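2nd April — open day, Etcombe bench

Doors at ten, first group already waiting. Ran the bin picking demo off the Kudix build from January, not the new one. Pick counter read 1,234 at start, 1,392 when we closed up. Two stops in the morning, both mine (had the speed limit set too low and it timed out). Cleared and re-homed, fine after that.

Brakero people stayed longest. Wanted to know about clear parts, so left the little bottles and the tape roll in the mix.
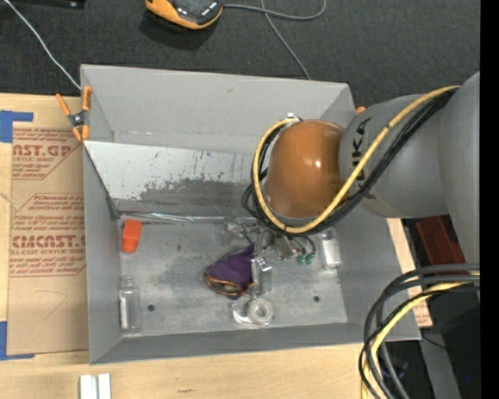 Gripper down in the bin, purple cloth in the middle, clear stuff around it.

Questions to chase: cycle time with a fuller bin, cost of the hand, can it sort by lid. Told them I'd send numbers.

To do
— tidy cable loops by the base
— check both orange clamps befor next visit
— copy logs to the Pasaribu folder, todays are still on the local drive
— more chairs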